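Cudley water main work to run through September

Residents on the east side of Cudley will have lower water pressure and some overnight shutoffs through the end of September while crews replace a section of main under Mabuza Road.

The pipe being replaced was laid in 1,010 feet of trench between the Gellenley Creek bridge and the old feed store. It has broken 2 times since spring. The second break left 56 homes without water for most of a day and washed out part of the shoulder near the bridge, where the road is still down to one lane.

Ronja Wallin, the town's public works director, said the main had been due for replacement in the next budget but was moved up after the second break.

"We could have put another clamp on it and hoped," Wallin said. "The pipe on either side of the break was in poor shape, and the crew didn't want to close the trench on it."

The new line will be laid beside the old one, and houses will be switched over in groups. Most of the switching will be done between 10 p.m. and 5 a.m. Households will get a card on the door the day before their water is turned off. Anyone who uses water for medical equipment at home should call the public works office now so that a supply can be arranged.

Water may look cloudy or brown after service comes back. The town asks people to run a cold tap, preferably a bathtub, until it clears, and to hold off on laundry until then. Hot water taps should be left alone until the cold water is clear. There is no charge for the extra water used, and bills for the affected addresses will be adjusted by the billing office without a request.

Mabuza Road will stay open to local traffic during the day. Through traffic is being sent along Tonton Avenue, which has a weight limit at the rail crossing, so trucks need to use the county road instead. School buses will keep their usual routes, though the stop at the feed store has been moved to the church driveway across from it.

Sheldon Carrier, who runs a tire shop near the bridge, said he had lost business since the lane closure began but was glad to see the work start.

"People see the cones and turn around," Carrier said. "I've had customers call from the other side of the creek asking if I'm still open. I am."

Carrier and two other business owners asked the town council last month for signs telling drivers that the shops could still be reached. The signs went up at both ends of the work zone – one of them has already been hit by a car and put back. 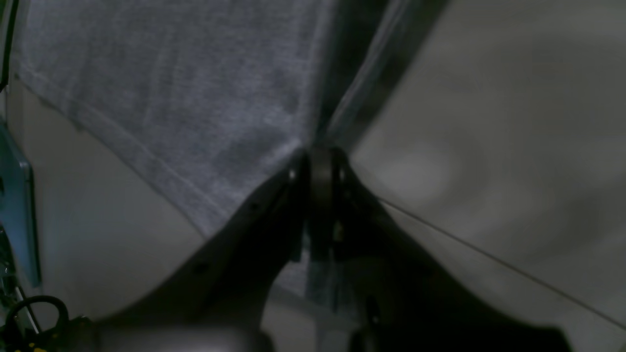 The council approved the job on a unanimous vote after moving money from the paving fund. That means the repaving of the library parking lot and the lower part of Tonton Avenue will wait until next year. Wallin told the council that nearly 50 service connections would be replaced along with the main, from the new pipe up to each meter. The line from the meter to the house still belongs to the property owner.

Final paving on Mabuza Road will be done once the trench has settled. Until then the cut will be filled with temporary asphalt, and drivers should expect a bump at the bridge end.

The public works office is open from 7:30 a.m. to 4 p.m. A map of the shutoff groups is posted in the lobby and at the library desk.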